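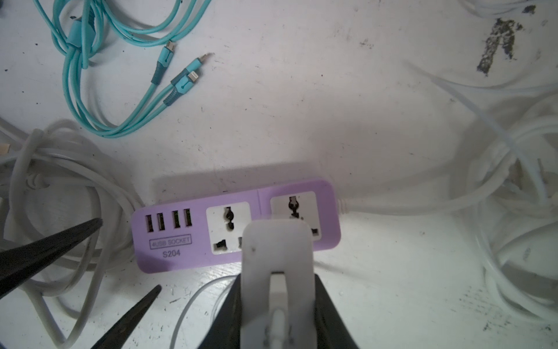

The lavender strip, with its four USB ports lined up at one end.

Every house I have ever lived in has had a cord drawer, and ours in Indham finally stopped closing one Tuesday in October. So out it all came, chargers and strips and cables I could not have matched to a gadget for 700 dollars, and I put the kettle on and settled in for the evening.
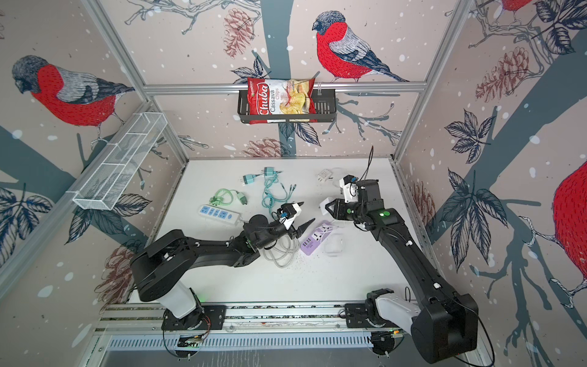
Sorting cords goes faster by color than by purpose, or so my neighbor Ilgın Akbulut has always told me, and I have come around to her way. A green cable with its green plug is easy to find again, and so is a teal charger, while the white ones all melt together — those I tag with a bit of tape. The power strips get a shelf to themselves, lavender beside white, and I keep a bag of cassava chips within reach until the last cord is coiled.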